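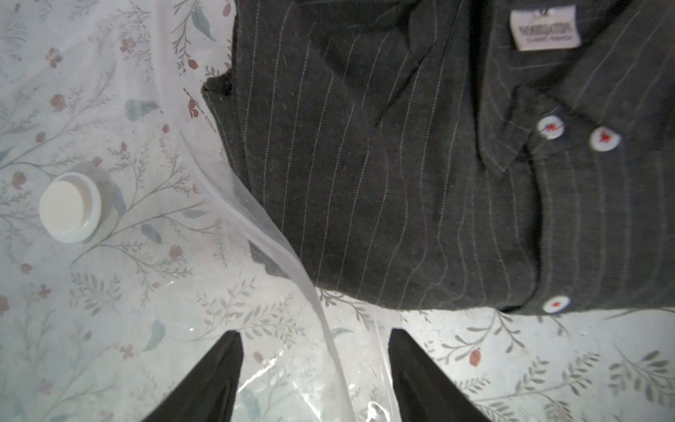

Zostard 衣物收纳套件 数据说明(README)

版本:0.4
维护:Evdokia Margaritis
适用对象:已经买了套件的人,正在犹豫要不要买的人,以及被领导转发了宣传页、要求“评估一下”的人

一、这是什么

Zostard 是 Clundham 出的一套桌面双指夹爪套件,卖点是“替您收拾换季衣物”。宣传页上它十分从容,衣服叠好,装袋,抽气,主人在一旁喝茶。我们买了一套,茶也泡了,喝到第三壶的时候决定把过程录下来,于是有了这个数据集。

数据集收录夹爪腕部相机的画面、关节状态和夹爪开合量,任务只有一类:把叠好的衣物放到真空收纳袋上或袋内,并整理袋口。叠衣服这一步由人完成。套件说明书里说它也会叠,我们试过,此处不展开。

二、规模

共 111 段操作,其中 100 段通过人工检查,放在 main 目录;另外 11 段放在 regret 目录,内容与目录名相符。
每段最长 4000 帧,超过即停止录制。这个上限是套件固件定的,我们没有意见,也没有办法。
衣物以衬衫为主,深色居多,因为捐衣服的同事们审美高度统一。

三、目录结构

main/ 通过检查的操作
regret/ 没通过的,附原因
calib/ 腕部相机标定文件
notes/ 操作员手记,文风不一,介意者慎入

每段操作一个文件夹,内含 video、state.csv、meta.json 三项。meta.json 里的 garment 字段填衣物种类,bag 字段填袋子款式,outcome 字段取值为 done、partial、nope。nope 是正式取值,请不要提交补丁把它改成 failure,已经有两个人提过了。

四、套件使用感受

先说好的。夹爪本身做得扎实,指尖收得细,捏衬衫下摆这类薄边比我们预想的稳。腕部相机位置合适,指尖始终在画面里,标注省了不少事。驱动程序装一次就能用,在这个价位上属于惊喜。

再说别的。透明塑料袋是这套件的天敌。袋面反光,一起褶就是一道亮边,自带的抓取模型 Vondent 对这道亮边抱有不可动摇的热情,常常放着衣服不管,专心去捏那道褶子。袋子要是还印了花,它会更加投入。我们把置信度阈值调到 68,情况好转,代价是它有时什么都不捏,停在原处思考。

衣服上的纽扣也值得一提。深色衬衫配白扣子,在模型眼里相当醒目。Vondent 偶尔会把扣子当成抓取点,指尖过去,衣服没动,扣子也没动,双方体面收场。

真空阀盖方面,宣传页说“可自动对准抽气口”。准确的说法是可以对准,前提是您先把袋子摆好、把阀盖那一面朝上、把附近抚平。做完这些以后,自己按一下泵也不费事。

五、标注方式

关键时刻由人工标注,包括指尖接触布料、指尖接触塑料、松开三种。布料与塑料同时被夹住的,记为 both。这一类比较多,建议训练时单独处理,或者先去散个步。
衣领处的品牌标和尺码标不做文字标注,腕部相机拍下来大多看不清,请勿据此猜测任何人的尺码。

六、已知问题

1. 光线偏亮时袋面过曝,花纹会淡掉一部分。没有做后期校正。
2. 细条纹衬衫在压缩视频里可能出现摩尔纹,用光流的朋友自求多福。
3. 早期几段的夹爪开合量单位写成了百分比,后来改为毫米。meta.json 里的 unit 字段以实际为准,缺这个字段的按百分比处理。
4. 从 Hao 转接板读出的时间戳比视频慢一拍,calib 目录里有对齐脚本,跑一遍即可。

七、值不值得买

做研究、做演示、想找个便宜的腕部相机平台,可以买。家里有一柜子冬衣、指望它一月份之前收完的,建议先自己动手,省下来的时间用来读说明书第九章“常见异常”,那一章写得最长,也最诚恳。

Clundham 的客服回复很快,语气客气,每次都建议重启。重启有时管用。

八、使用与反馈

数据可用于研究和教学,转发请保留本说明。发现标注错误,请附上段号和帧号发给 Evdokia Margaritis;只写“好像不太对”的邮件她也会看,但会排在后面。regret 目录同样接受补充投稿,格式要求与 main 相同,原因一栏请写满一句话。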